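Automation of bed-top laundry work

Automation of laundry work is the gradual handing over of sorting, spreading and folding clothes from people to machines. The washing and drying part was settled long ago. The folding part was not, and I should say up front that I spent years on the folding side at Endetti, a linen and clothing service for furnished rentals, so I'm writing this entry from where I stood and you'll get some of my opinions along with the facts.

Background

A T-shirt is a rotten thing for a machine to handle. It has no fixed shape, it hides its own corners, and it never lands the same way twice. A person finds the hem by feel and doesn't think about it. For a robot to do the same job, somebody usually has to show it many times over, and a common way is to do the chore yourself with a gripper in each hand – slowly, and on an ordinary bed.
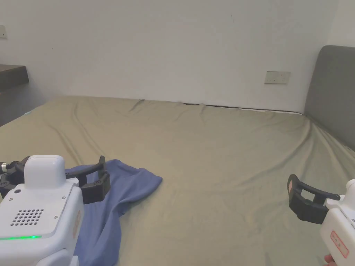
Photo: Despina Ciobanu / Skistley

What the work is like

Folding with grippers feels like folding in oven mitts at first! You lose your fingertips, so you start using your eyes for everything. At Endetti we worked toward a target of 1000 folds, in shifts of 4 hours, and I came home with sore forearms and very strong feelings about sleeves. The older hands on the team were the best at it (they already knew where a shirt wants to bend), and that surprised the managers more than it surprised us.

Effects on jobs

People always ask me whether the machines took our work. At our Gronow site, six of us used to fold full time. After the change two stayed on folding, mostly the odd stuff like wraps and baby clothes, and the rest moved to demonstrating, checking and repairs.

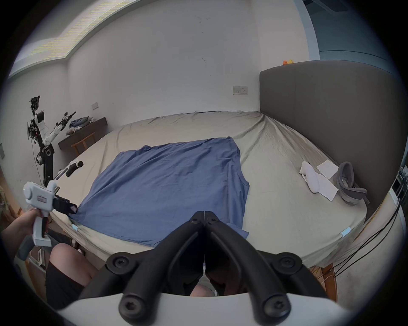

Pay was the sticking point. Demonstrating was first put on the same rate as folding, even though it took more concentration, and it was bumped up only after a pretty tense meeting one Tuesday. Checking is still paid less, and I think that's wrong – it's tiring to watch for mistakes all day when you aren't the one making them.

The other change was the talk. Folders chat while they fold. Demonstrators mostly don't, so the room got quieter, and a couple of people left over that alone.

Terms

On our floor a "spread" was a garment laid flat and ready to fold, and a "lump" was everything before that. Tasano, another service that took up the same kind of work, says "open" and "closed" instead.

See also: Piecework; Industrial laundry; Learning from demonstration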